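September, a bit after 4 pm. Bench bay, still on the fixture plate.

Third print of the plate came off overnight and it's the first one I'd let visitors see. Gray again, since gray is what we have. The Netau roll is supposed to be matte and forgiving, and it is matte. The layers show if you run a thumb over the face. I've stopped sanding them. The circuit boards have not complained.

Version two had the small U-brackets too close together, so getting a board out meant pulling its neighbor out by the ears. Opened up the gap in the drawing, reprinted, and now the thin green strip boards go in upright and come out without a fight. Two pairs of brackets on the left, one pair under the other. The tall bars next to the top pair are staying for now, although I drew them for the Rurness connector and the Rurness connector has since changed shape. Twice.

Slot width: I made the slots to the number on the Vlachou drawing, which I would describe as a hopeful number. A few strokes with the flat file fixed it. Have put the filed width back into the model so the next print starts out right, and have written "FILED" on the drawing in the kind of lettering one uses on a parcel.

Hanging vs. lying flat. We argued this over lunch and I lost, so the plate hangs on the ribbed aluminum wall. Grudging notes in favor:

- it frees up the whole bench, which was covered in 44 boards and somebody's sandwich by noon
- swarf and bits of paper fall past it and not into the sockets
- you can see from across the room whether a slot is occupied

Against: the ribs. Nothing sits flat on a ribbed wall. First try rocked like a cafe table. Shimmed the back with offcuts from print two -- its only useful contribution so far -- and the rocking stopped. Will want proper standoffs. The ribs are not quite evenly spaced either, or my ruler is drunk; measure at the actual spot before drilling anything.

The L-shaped ledge low on the right is the part I trust least. It's printed in one piece with the plate and the layers run the wrong way for a load. Hung a 636 g bag of screws off it for 30 minutes and it held, with a creak near the start that I have decided was the building. Next version gets a fillet in the corner. If it snaps before then, I said so here first.

Square socket, top right: leave it empty. It's for the Andemley block, which is on order and has been on order long enough to have its own shelf in my heart. Please don't park pens in it.

Other:

- The Andemley people want the plate good for 1,000 insertions. We are at a number I'd rather not write down. Start a tally sheet.
- Thin cables at the back need clipping before they find their way over the rail.
- Bring back the flat file. It lives in the second drawer and has done so for years.

To print next: same outline, deeper ledge, standoff holes, and drop the two bars if Rurness makes up its mind.

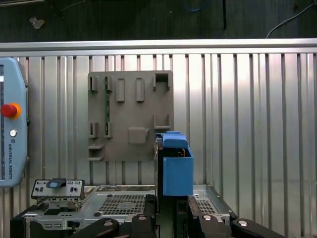
Should the next plate be printed face up or on its side?

On its side, at least for a trial piece with just the ledge. It'll take longer and need more support, but the layers will run along the L and not across it, and that corner is the part most likely to let go.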